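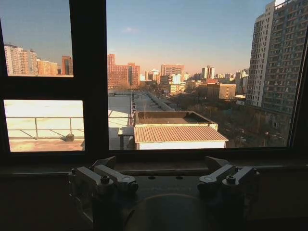 Fig. 4-1. Wrist view, fingers in the lower part of the picture, arm facing a window.

Uterik > Alva Teaching Kit > Set-up Guide > 4. Your First Demonstrations

4. Your First Demonstrations

Now for the fun part! The arm is bolted down, the cables are in, and the wrist camera is sending a picture. In this section you will show Alva a task yourself, first by taking hold of the arm and moving it, then from the remote handle. Both ways record into the same kind of file, so you can mix them freely and try each one before deciding which suits your hands.

You need the arm, the remote handle, the stop button on its cable, and a computer with the Flornarura recorder open. If the recorder shows a gray screen where the wrist view should be, go back to section 3.

CAUTION: Keep the stop button where your free hand can reach it the whole time, including during playback.

4.1 Check the wrist view

1. In Flornarura, open Live and choose Wrist.
2. Raise the arm to its ready pose. Turn the wrist slowly until both fingers sit level in the lower part of the picture, one to each side.
3. Look at the dark rounded base between the fingers. It belongs at the bottom center. If it leans to one side, loosen the camera collar a quarter turn, straighten it, and tighten it again.
4. Look past the fingers at whatever lies beyond. Long straight edges, such as a window frame or a sill, are wonderful for this check: they should run level or upright on the screen when the wrist is level.
5. Press Lock Exposure.

Note: A bright window behind the fingers can leave the gripper very dark on screen. Lock the exposure with the arm pointed at the place where the work will happen. You may lock it again at any time between demonstrations, but never in the middle of one.

4.2 Show a task by hand

Pick something short. A reach, a turn of the wrist and a return to the ready pose makes a great first task, and you will learn a surprising amount about your own elbows while doing it.

1. Clear the area the arm can reach.
2. Hold the guide ring just above the gripper. Keep your fingers out of the linkages.
3. Press Free on the ring. The arm goes light in your hand (it's a lovely feeling the first time).
4. Press Record and wait for the tone.
5. Move the arm through the task at an easy, steady pace. Pause for a moment wherever you want a clear turning point.
6. Bring the arm back to the ready pose, let the tone sound again, and press Keep or Discard.

CAUTION: Do not press Free with a load in the gripper heavier than the limit printed on the base plate. The arm can sag.

Discard as often as you like! A demonstration where you bumped the table and recovered nicely is worth keeping. One where you stopped to answer the phone is not.

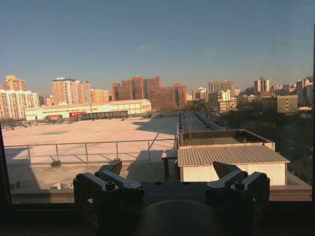 4.3 Show a task from the remote handle

Working from the handle takes a little longer to learn, and then it clicks. You steer by the wrist view, so you are seeing what the robot sees, and your own arm never gets in the way of the camera.

1. Stand or sit where you can see both the arm and the screen.
2. Set Scale to 2. One inch of handle travel then moves the gripper half an inch.
3. Squeeze the dead-man grip and hold it. The arm follows only while the grip is squeezed.
4. Practice without recording. Pan left and right along a distant skyline or a long shelf and try to keep the picture level from one end to the other.
5. Move the fingers toward a near target, then back away. Far objects hardly shift on screen while near ones slide quickly, and getting used to that difference is most of the skill.
6. When it feels natural, press Record and run the task as in 4.2.

Note: If you run out of handle travel, release the grip, bring the handle back to the middle, and squeeze again. The arm holds its place in between.

Note: Left and right on the handle follow the wrist picture, even with the wrist turned over. If you would like them to follow the room, change Steering to Base.

4.4 How many demonstrations?

Start with 25 for a short task. Train on those, play the result at low speed, and see where it hesitates. Then record a few more that start near the trouble spot.

Bindu Venkataraman's bench set for this guide grew to 3,332 demonstrations over many tasks, and she still begins each new one with a small batch. The recorder will warn you when a single project folder passes 3,000 files. You can keep going, but lists load more slowly after that, and it is kinder to start a second folder.

Change something small between demonstrations: the starting height, the angle of approach, the time of day if your bench has daylight. Vasanthi Shetty likes to move the target a hand's width each time and reports very happy results.

4.5 Play it back

1. Set Speed to Low.
2. Step outside the arm's reach, stop button in hand.
3. Press Play and watch the arm, not the screen.
4. If the path looks right, repeat with Speed at Medium.

If the arm stops with a steady amber light, it has met a joint limit. Press Free, guide it gently back to the ready pose, and press Clear.

To fit the Zidberg soft fingertips before going on, turn to section 5.

Guide text revised 2021-12-09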